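3.2 Cell layout and routine upkeep

The Clastisari cell is a two-arm bench used for bowl-sorting trials. Both arms work over the same white surface, so a shift on one side shows up as an offset on the other. Calibration is repeated after every 200 episodes and whenever a base bracket has been loosened. The gripper fingers are wiped at the same time and replaced after 3000 closures.

Figure 2 gives the layout with four bowls set out and the left gripper open. Cable slack at both bases is left long enough for full elbow travel — short loops caused most of the faults logged in August.

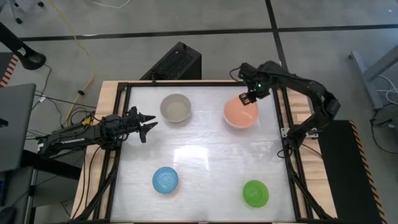

What happens when an arm loses its zero position? The controller halts both arms, and the operator drives the faulty joint to its hard stop at low speed before running the Yokoyama homing routine again.

Figure 2. Work surface and arms of the Clastisari cell.

Homing takes 40 seconds per arm. A run is accepted only if the fingertip returns to the reference point within tolerance on each of 100 repeated moves; otherwise the base bolts are retightened and the test starts over. Glare from the white surface affected bowl detection in early trials, and the Drirevach vision module was retuned with a lower exposure. The arm firmware was left unchanged.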